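Cevley allotments
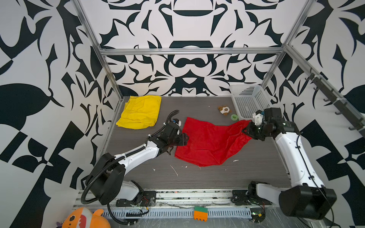 The Cevley allotments are a group of community garden plots on the eastern side of Biltumport, between the Hirkel canal and the old rail yard. The site has 66 plots, most of them 200 square feet, and is managed by the Solanki Garden Association under a lease from the town.

Layout

The plots are arranged in 7 rows running north to south, with a gravel path between each pair of rows. The row closest to the canal is the lowest and stays damp into late spring. It is mostly used for rhubarb, currants and other perennial crops. The upper rows drain faster and are preferred for tomatoes, peppers and beans.

Water comes from standpipes at the ends of the rows. The supply is shut off in November and turned back on in April. Many gardeners also keep rain barrels, which are allowed if they have a lid.

Soil

The native soil is a heavy clay. Parts of the site near the rail yard were found to contain cinders and ash, and those plots were rebuilt as raised beds with imported topsoil. Leaf mold from the town's fall collection is delivered each year and shared among the rows.

Growing season

The season at Cevley averages 210 days. The canal has a slight warming effect in autumn – first frosts usually reach the upper rows before the lower ones. Garlic and broad beans are commonly planted in October and left in the ground over winter.

Rules

Plots are rented by the year, and renewals are due in February. Gardeners must keep at least half of the plot under cultivation. Fruit trees are limited to dwarf varieties, and bamboo and mint may only be grown in containers. Bonfires are not permitted.

See also

Hirkel canal
Parks and gardens in Biltumport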